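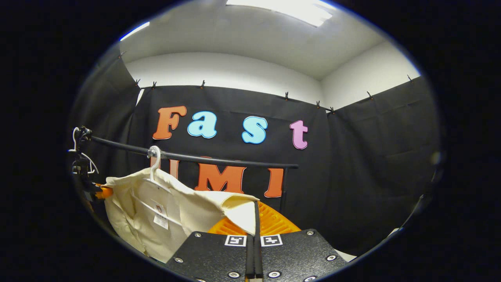 *Page last changed: April*

**Figure 2.** Cream shirt on a white hanger, with black curtains along the walls.

## 4. Restoring in anger: what happened when I pulled the plug on my backups

Section 3 was all about making backups, and I'll admit I enjoyed writing it far more than I enjoyed the work behind this one. Making backups is pleasant. You write a small script, you give it a timer, you get a cheerful line in the log every morning, and after a month or so you stop reading the log. Restoring is the part I had put off for years, and I suspect plenty of readers have too (Ashwin Annamalai, who looked over a draft of this paper, wrote "guilty" in the margin at this point and nothing else for two pages).

### 4.1 Setup

The machine I restored onto is called Randberg. It's an old desktop that lives under my stairs, with a single disk and a fan I can hear from the kitchen. The backups themselves sat in two places: a local copy on a second disk in the main machine, and a remote copy on Xaba, the storage box I rent. Both copies were written by Korwood, the wrapper script described in section 3.2, and both were encrypted with the same key.

I made one rule for myself before starting. I wasn't allowed to look at the main machine at all while restoring. If I needed a password, a config file or a half-remembered command, it had to come from the backup, from paper, or from my own head. It sounds a bit theatrical, I know! But every restore I'd done before had quietly leaned on the old machine still being there, and I wanted to see what was left when it wasn't.

I ran the whole thing 11 times, changing one thing per run. Between runs I wiped Randberg's disk and began again from a bare installer.

### 4.2 What went wrong first

The first run never got as far as copying a file. The key was in my password manager, the password manager's database was in my home directory, and my home directory was in the backup. I had read warnings about exactly this loop, I had nodded along to them, and I'd still built one. I stopped the run there and counted it as a failure.

For the second run I printed the key on paper and typed it in by hand. It's 56 characters long and I got it wrong twice, once by reading a capital O as a zero. I've since changed the print-out to a font with a slashed zero and split the key into short groups, and I haven't mistyped it since.

The third run did restore files, and this is where it got more interesting. Everything came back, the directory sizes looked right, and I was about to put the kettle on when I noticed that nothing would start. Korwood had been saving file owners as numbers and leaving the names out. On the new install those numbers belonged to different accounts, so my mail store was now owned by the print service. Fixing it by hand took longer than the copying had.

### 4.3 Checking the result

After that I stopped trusting my eyes and wrote a check. Before each backup, Korwood now picks 200 files at random and stores their checksums, owners and modes in a plain text list next to the backup. After a restore, a second script reads the list and complains about anything that differs. It's a small sample and it can miss things, which I come back to in section 6, but it caught the owner problem straight away when I put the old behaviour back on purpose.

It also caught something I hadn't planned for. Two of the runs from Xaba came back with a database file that didn't match its checksum. The file wasn't damaged in transit. The database had been busy while the backup was reading it, so the stored checksum and the stored file came from different moments. I now dump databases to a text file first and leave the live files out altogether. If you take a single change from this section back to your own machines, I'd make it that one.

### 4.4 Local against remote

I had expected the remote restores to be painfully slow, and they were slower, but I spent most of the waiting time asleep, so it mattered less than I'd feared. The steps that needed me in the chair were the same for both copies: partition the disk, type the key, reinstall the packages, fix the boot loader. The package list was the worst of these until I began saving it with every backup.

Curadeo, the sync service I'd used before all this, isn't part of the comparison. I did try it on Randberg for an evening, but it keeps no file modes, so the check in 4.3 would have failed it before we got to anything worth measuring. The notes from that evening are in the appendix, along with the full log of each run.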